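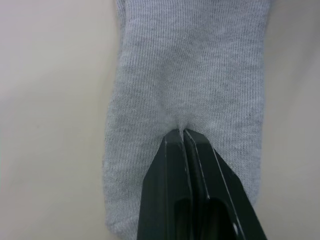
Light gray sock, ribbed knit

From: Alois Pfister
To: Dulby Parents list
Date: July 16, 2018
Subject: Re: She only answers me in English

----- Brenda Parsons wrote: -----

Hello all, my daughter turns four in September. My mother-in-law speaks only Dutch with her and I try to do the same, although it is my second language. Until spring she mixed both. Now she understands everything but answers in English only, and when I ask her to say it in Dutch she walks away. The teacher at Nijs says to drop it for a year. Has anyone dropped it and picked it up again later? Brenda

----- End of quoted message -----

Dear Brenda,

I read your message twice, and it could be from our kitchen three years ago. We speak German at home, or better to say, I speak German and my wife speaks English. Our son was 19 months when he said his first German word, and at four he stopped completely. I was quite hurt by this, I must admit. I started to correct him at dinner, and the dinners became short.

What I would do again: I continued to speak German to him, but I stopped asking him to repeat. If he said "I want the milk," I said in German, "You want the milk, please take it," and I gave it to him. No more than this. My wife thought it was strange to listen to two languages across one table, but after some weeks she did not notice it anymore.

What I would not do again is the word cards. I bought a box with 178 cards from Zirari and we used it nine times. He learned to hide the box.

The audio stories on Wendeo were better for us. He chose them himself, usually the same one about a goat, and he listened in the car. I cannot say if this brought the language back, but he started to sing the goat song in the bath, in German, when he believed that I was downstairs.

The real change came with his cousins. They stayed with us for two weeks and they know no English. On the third day he was shouting at them in German about a bicycle. The grammar was terrible and I was very happy.

Two more things that other parents on the list have written to me about, so I put it here for all:
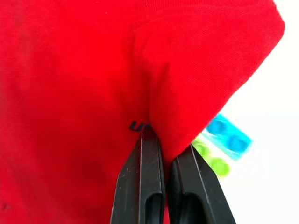
Should I pretend that I do not understand English?

I would not pretend. A child of four knows very well that you understand, and ours became angry when I tried it. You can answer in your own language and let the conversation go on.

The second thing is the grandparents. Please ask your mother-in-law not to comment when the child answers in English. My father always did it, with good intention, and our son did not want to come to the telephone.

I am interested to hear how it goes after the summer. Is there any other child near you who speaks Dutch?

Kind regards,
Alois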